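여행용 소분 용기, 꼭 그렇게까지 모아야 할까

저는 짐을 정말 못 싸는 사람이에요. 지난 12월에 4박으로 나갔다 왔는데, 가방에서 제일 무거운 게 옷이 아니라 세면 파우치더라고요(진짜로요!). 그래서 요즘은 집에 있는 작은 병부터 다시 쓰자는 쪽으로 마음이 기울었습니다.

다들 Boriler 세트가 예쁘다고 하죠. 네, 예뻐요. 저도 샀습니다. 그런데 13개가 한 묶음이라 절반은 서랍에서 나올 일이 없어요. 토너 하나, 샴푸 하나, 클렌징 하나면 끝인 사람한테 나머지는 대체 뭘 담으라는 건지... Mavdale에서 낱개로 파는 건 그나마 낫지만, 배송비까지 내고 나면 또 괜히 몇 개 더 담게 되고요.

제 생각엔 약국에서 받은 투명한 병이나 다 쓴 샘플 병이면 충분해요. 물론 뚜껑은 꽉 잠기는지 봐야 하고, 라벨은 꼭 붙이세요. 저는 린스를 바디로션인 줄 알고 팔에 다 바른 적이 있어요. 향은 좋았습니다만 ㅎㅎ

예쁜 걸 사는 재미까지 뭐라 하고 싶진 않아요. 다만 사기 전에 욕실 선반 한 번만 뒤져 보자는 얘기예요.
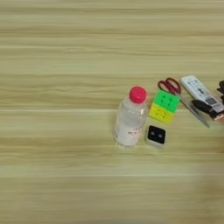
라벨 얘기는 공감하는데 다 쓴 병 재활용은 저는 좀 반대예요. 입구가 좁은 건 속까지 씻기도 어렵고 말리는 데도 한참 걸려서, 결국 낱개로 두 개만 새로 샀어요.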